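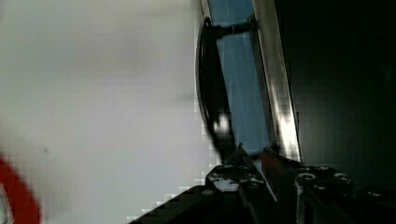

# grunus-handles

Grunus finds bar handles from a wrist camera and hands the arm a grasp pose. It does one thing, and on a good day it does it before the motion planner gives up waiting.

Most of the code exists to cope with glass. A blue-tinted panel with white streaks of reflected light is bad enough, but a glossy black bowed handle on the front of it also brings its own bright glint, and the polished metal strip at the side flares right next to the fingers. Early versions were very fond of the strip. They would have grasped it all day.

## What it does

1. Masks the gripper fingers with a fixed template. Rescuff your fingers as much as you like, the template only cares about outline.
2. Throws out saturated blobs.
3. Fits a curve to whatever dark, long thing is left.
4. Publishes a pose and a confidence on `/grunus/handle`.

## Running it

```
pip install -e .
grunus run --config configs/lestberg.yaml
```

`lestberg.yaml` is the config we use. `arnia.yaml` is the config we used to use, kept so that old logs still replay. Please don't tune it.

| Key | Default | Notes |
|---|---|---|
| `rate_hz` | 30 | Lower it if your CPU fan complains |
| `min_length_px` | 60 | Shorter curves are dropped |
| `fit_iters` | 6 | 11 is slower and no better |

## Known problems

- Black handle against a dark background: the curve fit wanders off into the background and reports high confidence from there.
- Heavy video compression turns clean edges into stairs. `--smooth` helps a little. A better encoder setting helps a lot.
- Anything blurry and large near the lens gets called "wall." Sometimes it's a wall.
- Depth is ignored on glass. We tried trusting it. See the `lau-depth` branch, and bring a snack.

## Changes

2025-05-18: finger mask moved to its own file, `--smooth` added, two flags renamed for no reason anyone will defend.

Bugs go to Jeptoo Gachanja, with a log attached. Reports that say "it missed" will be filed with the others. The next release is planned for September.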